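The Long Memory of a Crease

Cotton wrinkles for the same reason it is comfortable. A century of chemistry has tried to separate the two properties, with partial success and some cost to the cloth.

Any shirt pulled from the bottom of a laundry basket carries a record of how it was stored. The folds are sharpest where the most weight sat on them, and softer toward the hem and sleeves, where the fabric had room to move. Shake the shirt and a few of the shallow ones disappear. The deep ones do not, and hanging it overnight in a dry closet will do little more.

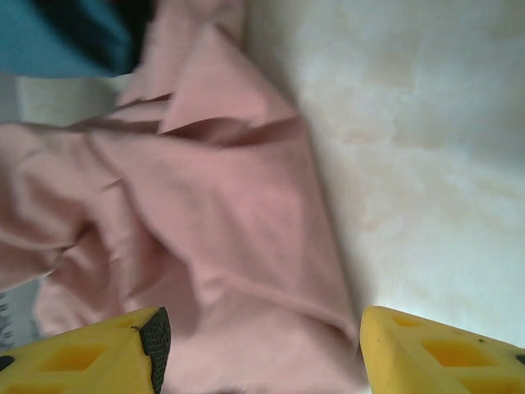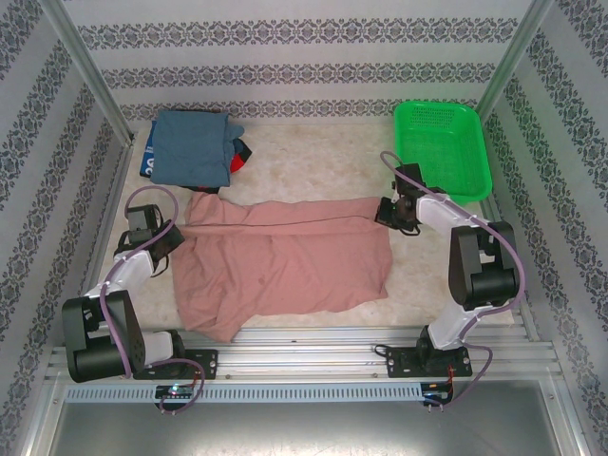 Folds and wrinkles in pink cloth on a pale surface.

The textile trade has a precise vocabulary for this. A crease is a fold with a definite line, whether or not anyone wanted it. A wrinkle is a smaller, irregular deformation. Recovery is the degree to which the cloth returns to flat once the load is taken off. Set is the part that stays. Most of the money spent on easy-care clothing goes toward raising the recovery figure without ruining something else.

What happens inside the fiber

Cotton is nearly pure cellulose, a long-chain polymer packed into fibers in a mixture of ordered and disordered regions. The ordered, crystalline regions are stiff and largely closed to water. The disordered regions are where the trouble starts. Neighboring chains there are held to one another by hydrogen bonds, each of them weak but present in very large numbers.

When a cotton yarn is bent sharply, fibers on the outside of the bend are stretched and those on the inside are compressed. Chains in the disordered regions slide past each other, and hydrogen bonds break to let them do it. New bonds then form in the new position. The fiber has no preference for its earlier shape once this has happened. As far as the polymer is concerned, the bent arrangement is as stable as the flat one.

Water speeds up the whole exchange. Its molecules enter the disordered regions and take up bonding sites, so that chains held firmly in dry cloth become free to move. A shirt worn on a humid day wrinkles badly at the elbow and the back of the waist, where body heat and sweat supply the moisture and the chair supplies the load. As the cloth dries, the water leaves and the bonds close up again around whatever shape the cloth happens to be in.

An iron exploits the same mechanism in reverse. Moisture loosens the chains, heat adds energy to the movement, and pressure holds the cloth flat while the water is driven off. Ironing bone-dry cotton is slow work for this reason, and so is ironing cloth that is too wet, since most of the heat goes into evaporation.

Fibers compared

Wool behaves differently. Its fibers have a natural crimp and a protein structure cross-linked by sulfur bonds, which act somewhat like springs. A wool jacket hung in a steamy bathroom will lose most of its travel wrinkles by morning. Pleats in a wool skirt require steam and time, and permanent pleats require chemistry that breaks and reforms the sulfur bonds themselves.

Polyester absorbs very little water, so humidity hardly affects it. It responds to temperature instead. Below its softening range it springs back well from ordinary wear. Above that range it will take a set, and the set survives later washing at lower temperatures. A polyester blouse left in a hot dryer after the drum stops can come out with creases that are harder to remove than anything cotton produces.

Linen is the poorest performer of the common fibers. Flax is also cellulose, but with a higher degree of order along the fiber and much less stretch. It resists bending and then gives way abruptly. The resulting crease is sharp, and repeated folding along the same line will eventually break the fibers. Household guides that advise changing the fold lines on stored tablecloths are giving sound mechanical advice.

Blends fall between their components, though seldom in simple proportion. Fabric construction matters as well. A knit is made of loops that can shift and reopen, and it sheds light wrinkles more easily than a tight plain weave of the same fiber. Twills and satins, with longer floats between interlacings, give their yarns more freedom than plain weaves do. Heavier yarns resist bending but hold a crease well once they are bent.

The resin route

The standard industrial answer for cotton is cross-linking. The cloth is passed through a bath containing a reactive compound, squeezed between rollers, dried, and then cured at high temperature in the presence of a catalyst. The compound forms covalent bridges between cellulose chains. These bridges are far stronger than hydrogen bonds, and water does not open them. When the cloth is bent, the bridges strain, and when it is released they pull the chains back.

The first resins for this purpose came into use between the world wars. They were based on urea and formaldehyde, stiffened the fabric, and in some cases gave off a fishy odor in storage. Later compounds were more stable and released less formaldehyde, and modern low-release grades are treated further to reduce it again. Formaldehyde-free systems built on polycarboxylic acids have been available for decades. They generally cost more, and some of them yellow white cloth during curing.

Every cross-linking finish imposes a penalty in strength. A fiber whose chains cannot slide cannot share a load among them, so stress concentrates and the fiber breaks earlier. Losses in tearing strength and abrasion resistance are the usual reason a non-iron shirt fails at the collar fold and cuff edge before the body shows any wear. Mills offset the loss with softeners, better grades of cotton, or a liquid ammonia treatment before the resin, which swells the fiber and evens out its structure.

At the Gorkar finishing works in Furbridge, the curing oven is treated as the critical step. Cloth travels through it on a pin frame at controlled width. Too short a dwell leaves unreacted resin that will wash out at home. Too long a dwell degrades the cellulose, and the damage is not visible when the roll leaves the building. The plant runs 27 standard recipes, most of them small variations on catalyst level and softener for different cloth weights. White shirting gets a line of its own because of the yellowing problem.

How flatness is measured

Two families of test are in general use. The first measures the crease recovery angle. A small strip of fabric is folded, held under a fixed weight for a fixed time, released, and allowed to open. The angle between the two limbs is then read. A strip that springs completely flat would score 180 degrees. Results are taken along both warp and filling directions and commonly added together.

The second family is visual. A specimen is washed and dried under specified conditions, hung under angled light, and compared with a series of molded plastic replicas running from severely wrinkled to smooth. Trained raters assign grades independently. The method is slow and depends on people, but it reflects what a buyer sees, and angle figures do not always predict it.

Onuoha, a contract testing house that serves apparel brands, uses both. Its raters work in a darkened room with a single overhead fixture and gray side walls. On a typical shirting job, 4 specimens are cut per fabric and graded after repeated laundering, with line drying and tumble drying reported separately. The two drying methods can move a grade more than a change in resin level does.

Camera-based grading has been proposed for years. It handles solid colors well. Prints, stripes, and textured weaves are harder, because the software must decide which changes in brightness come from surface height and which belong to the design. A rater makes that distinction without effort.

In the laundry

Commercial laundries approach wrinkling as a problem of load, moisture, and time. Lotmont, which processes hotel and restaurant linen, rates its largest washers at 400 pounds and fills them below that figure for sheeting. Overfilled drums compress the goods during extraction, when centrifugal force drives cloth against the perforated wall. Creases pressed in at that point persist through the dryer and slow the feed at the flatwork ironer.

The final extraction speed is a compromise. Faster spinning removes more water mechanically, which costs much less energy than evaporating it, but it presses folds harder. Blends are especially sensitive if they enter the spin while still hot. A gradual cool-down before draining brings polyester below its softening range first, and plants that skip the step to save water often pay for it in rewash.

The same principles scale down to the home. Load the machine loosely. Select a lower spin speed for dress shirts and blends. Remove the load as soon as the dryer stops, or use the tumble-without-heat setting if that is not practical. Cotton shirts taken out slightly damp and hung on a wide hanger will dry under their own weight, and the residual moisture allows much of the minor wrinkling to relax.

Fabric softener has a modest effect. It lubricates the yarns so that they slide against each other and recover more readily, but it does nothing to the bonds within the fiber. It also reduces absorbency, which matters on towels. Spray-on wrinkle releasers combine water with a similar lubricant, and they work best on light cottons when the cloth is smoothed by hand and left to dry fully before wear. Drying is the stage most users cut short, and a shirt put on damp will take its new creases from the car seat.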